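Keeping a small pantry in order

Most of these notes come from one narrow pantry closet with four shelves and a door that sticks in August. They should work about as well in a kitchen cabinet or on a set of shelves in the basement.

Start with the shelves

Take everything off one shelf at a time. If you empty the whole pantry at once you will be eating off the ironing board by evening. Wipe the shelf with warm water and a little dish soap, then go over it again with plain water and let it dry with the door open. Paper liners look nice for a month and then they curl. I gave up on them and painted the shelves with semi-gloss, which wipes down fine.

Shelf pins work loose. Push each one back in with your thumb while the shelf is bare. If a hole has gotten too big, wrap the pin with one turn of masking tape.

Heavy things go on the bottom shelf or the floor: flour in large bags, potatoes, canned tomatoes by the case, bottled water. Light boxes go up top. What you use every day goes between your waist and your eyes. My neighbor Ognjen Shehu keeps his oils on the highest shelf and has mopped up olive oil twice this year.

Flour, rice and other dry goods

Freeze new flour for a few days before it goes in the pantry. This takes care of any moth eggs that came home with it. Let it come back to room temperature in its bag before you open it, or it will pick up damp and clump.

Square containers use the shelf better than round ones. Measure the depth of the shelf before you buy any. I have a set that is 11 inches deep on shelves that are 10 and a half, and the door has not closed properly on that side for two years.

Cut the cooking directions off the bag and tape them to the back of the container. For rice, write the amount of water on the lid with a grease pencil. It comes off with a dry paper towel when you switch to another kind.

Bay leaves do nothing about moths as far as I can tell. Lids that seal do. If you find moths, throw out everything that was open, vacuum the corners and the pin holes, and empty the vacuum outside.

Water

Keep some drinking water put away for storms and broken mains. The usual advice is a gallon per person per day, for three days at the very least. We have two people in the house and keep 6 gallons, plus a few small bottles near the back door. 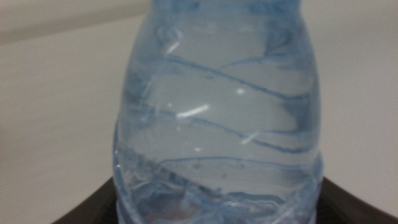 Store water off bare concrete, on a board or a piece of cardboard, and away from gasoline, paint and pesticides. Plastic lets fumes through over time and the water will taste of them. Keep it out of the sun too. Bought water goes flat in taste before it goes bad, so work through the oldest and replace it as you go. If you fill your own containers, use ones made for the purpose, and change the water every six months. I do mine in November and again in May, when the clocks and furnace filters have already got me in the mood for chores.

Milk jugs are no good for this. You never get all the milk out of the handle, and the seams split.

Cans

New cans go in at the back and old ones come forward. Write the month and year on the top with a marker as you unpack the groceries. The printed date is always on the bottom and always in pale gray.

Throw out any can that bulges, leaks, or spurts when you open it. Do not taste it first. A small dent in the side is fine. A dent on the rim or along the seam is not worth the risk.

A shallow cardboard tray, the kind that cases of soup come in, makes a good drawer for cans on a deep shelf. Pull the tray out, take what you need from the back, push it in again. Replace it when the corners go soft.

Onions and potatoes

Keep these apart. Potatoes sprout faster next to onions. Potatoes want a dark place that stays cool, 46 degrees or so if you have it, and most of us don't. A paper bag folded over loosely on the floor of the closet is good enough for two or three weeks. Onions keep best in something with holes in it. I use an old wire basket that used to hang on a bicycle.

Check both whenever you take one out. A single bad potato will give itself away by smell, but by then it has usually ruined the ones under it.

Spices

Buy the small jar. Ground spices fade within a year or so, and the big jar costs less only if you finish it. Rub a pinch between your fingers and smell it. If you get nothing, the stew won't either.

Do not shake the jar over a steaming pot. The steam gets in and the powder sets like plaster. Shake it into your palm or a spoon.

The door

The inside of the door is wasted space in most pantries. Mirsad Đorđević, who built our kitchen shelves, put three narrow racks on ours and screwed them into the solid frame of the door instead of the thin panel in the middle. Before you put up anything like this, close the door with a rack taped in place and make sure it clears the shelves. Keep light things there - foil, tea, packets of yeast. With a lot of weight the hinges start to pull.

If the hinge screws have already gone loose, take them out one at a time, push a couple of wooden toothpicks with wood glue on them into each hole, break them off flush and put the screw back after the glue has set.

A list on the wall

I keep a sheet of paper on the side of the closet with a pencil on a string. When something is down to the last one, it goes on the sheet. On shopping day the sheet goes in my pocket and a new one goes up. I tried doing this on the phone and kept forgetting, mostly with flour on my hands.

Crackers that have gone soft can be put on a baking sheet in a 300 degree oven for five minutes. Let them cool all the way before you put them back in the tin.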